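The Second Life of the Office Desktop

Most office desktops are retired on a schedule, and the schedule has little to do with wear. Leases end after a fixed term and machines leave in batches. At Hinurdale, a refurbisher that handles corporate returns, the last batch came to 387 towers.

Melur Pangaribuan runs intake. Each unit gets a serial check, a drive wipe and a power-on test before its side panel comes off. Units that fail to start go to the parts line, where memory and graphics cards are pulled first — they hold their resale value longest.
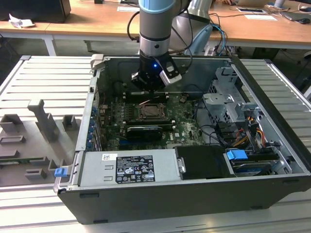
Where the Value Sits

A complete tower sells for less than many buyers expect. Ardalan Mousavi, who sets prices at the resale firm Van Wijk, works from a list of 1,842 part numbers, updated every December. Processors move quickly in matched lots. Boards move slowly, and a bent socket pin makes one worth only its scrap weight.
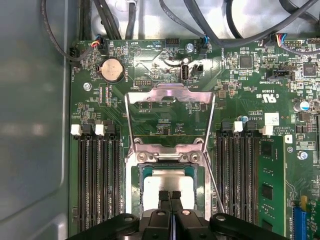
A processor in its socket, with the retention frame raised.

Thermal paste is another cost. Old compound has to be cleaned off before a chip can be graded, and Hinurdale allows 5 minutes per part for the job. Longer than that and the margin is gone.

Power supplies are tested under load at 200 watts. Necati Tekin, the bench lead, rejects any unit with a noisy fan, even when the voltages are within limits. Buyers send those back.

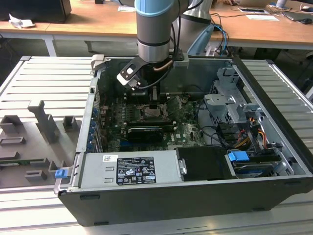 Proprietary connectors complicate resale further. A supply built for one maker's case may not fit another's board, so the stock has to be held by model. Tekin keeps adapters for the common types and scraps the rest.

Warranty terms differ by channel. Van Wijk covers loose parts for 90 days and complete systems for a year, with batteries on the board excluded from both.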